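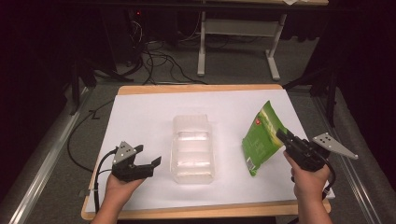

What do you all do with snack trays once the outer bag is gone?
Posted by Bontu Woldegiorgis

I'm trying to cut down on what goes in our kitchen trash, and packaging is most of it. Bags I understand, they go in the trash here. The trays are the problem. I mean the clear kind with rounded corners and ridges across the floor, like the one next to the green bag. There's no number on mine that I can find. I have 23 of them stacked under the sink and would like to either use them or get rid of them. Are they any good for drawers?

Dirk Fröhlich
I use them in drawers and they work fine for light things: rubber bands, tea bags, seed packets. Wash them in warm water, not hot. The walls are thin and mine warped in the dishwasher. If there's a flap on one end, trim it with kitchen scissors — it catches when you open the drawer. Five fit across my widest drawer. For the rest, call your town's recycling line. Ours won't take a tray without a number, but the next town over does.

Figueiredo
just recycle them

Grakum
Check the bottom again under a lamp. The number can be very faint on clear plastic, and on ridged trays it's sometimes pressed in near a corner. I missed it for months.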